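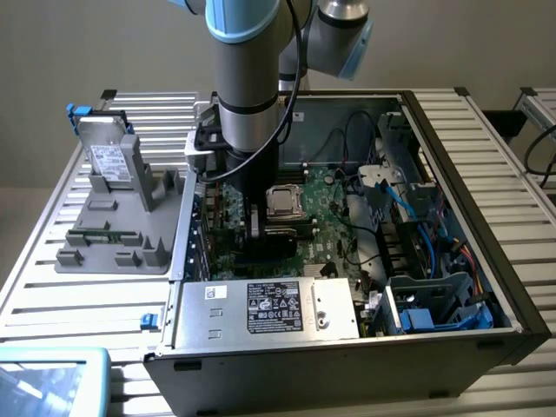
Hemance pump station gets new drives, and the old hum is gone

December 7, 2024

The water pumping station at Hemance is running on variable speed motor drives for the first time in its history, and the crew at Tarkby could hardly be happier with the way the changeover went. Both of the main pumps were switched over this week, and the station has been supplying the upper town at full pressure ever since.

Until now the pumps had two settings, on and off. When the reservoir dropped to its low mark, a motor started across the line with a thump you could feel through the floor, ran flat out until the tank was full, and stopped. Do that day and night for decades and you wear out contactors, couplings and check valves. You also get water hammer, and people on the lower part of the hill have known that knock in their pipes for as long as they've lived there.

The new drives, built by Noguchi, bring each motor up to speed gently and then hold it wherever the demand happens to be. At three in the morning that may be less than half speed. On a hot evening in June, with every sprinkler in town going, it will be close to the top.

"I stood next to pump one with my hand on the casing and had to look at the panel to be sure it was turning," said Vilmos Bognár, who led the installation for Tarkby. "I've been putting in drives for a long time and I still get a kick out of that first slow start."

Planning began in June, when Tarkby's engineers logged the load on both motors and found that they spent most of their running time pushing far more water than anyone was using. The motors themselves turned out to be in good shape. Insulation tests came back clean, so the team kept them, fitted new bearings and added shaft grounding rings, a sensible precaution when an older motor is going to be fed from a modern drive.

The cable runs took more thought. Each motor sits 316 feet from the electrical room, a long way for a drive's output to travel. Long leads can cause voltage spikes at the motor end, and those are hard on older windings. Tarkby put in output filters and pulled new shielded cable through the existing conduit, apart from one bend near the valve pit that had to be dug up and replaced. (The bend was not on the drawings. The drawings showed it going the other way around the building.)

The actual changeover was done one pump at a time, so the town never lost supply. Pump two went first. Its old starter was disconnected in the morning, and eight hours later the motor was turning under drive control. Pump one followed the next day and went even faster, with all the settings already worked out.

Tharindu Pramanik, who looks after the station for the Hemance water department, was on site for both starts. What pleases him most is how the two pumps now work together. The drives talk to each other over a simple network link and trade the lead position, so neither motor racks up more hours than its partner. If one trips, the other picks up the load without waiting for an operator to drive up the hill.

"I used to get the call, put my boots on and go," Pramanik said. "Now I can see pressure, speed and current from the office. And my neighbor stopped me to ask what happened to the banging in her kitchen wall – that made my week!"

The hour meter on pump two read 3971 when it was last reset, and Pramanik has started a fresh log for both motors so the department can compare energy use over a full year. It's too early for savings figures, and he doesn't want to guess at them before the summer peak has come and gone. Pumps are one of the best places to use a variable speed drive, though, as the power a centrifugal pump needs falls off steeply when it slows down. A modest drop in speed can mean a big drop on the electric bill, depending on how much of the work goes into lifting the water.

One of the old starters has been kept as a bypass. If a drive ever has to come out for repair, a technician can run that pump straight from the line, thump and all, until it's back. Spare fan kits and a spare keypad are on the shelf at the station.

Tarkby's crew moves on next to Stinport, where a booster station with much the same layout is due for the same treatment. The survey there is finished and the cable has been ordered. The motors at Stinport are smaller and closer to the panel, so no output filters are planned, but the building is damp, and the drives will go in sealed enclosures with their own heaters.

Bognár plans to return to Hemance after the first month to check the terminals and go through the fault logs with Pramanik.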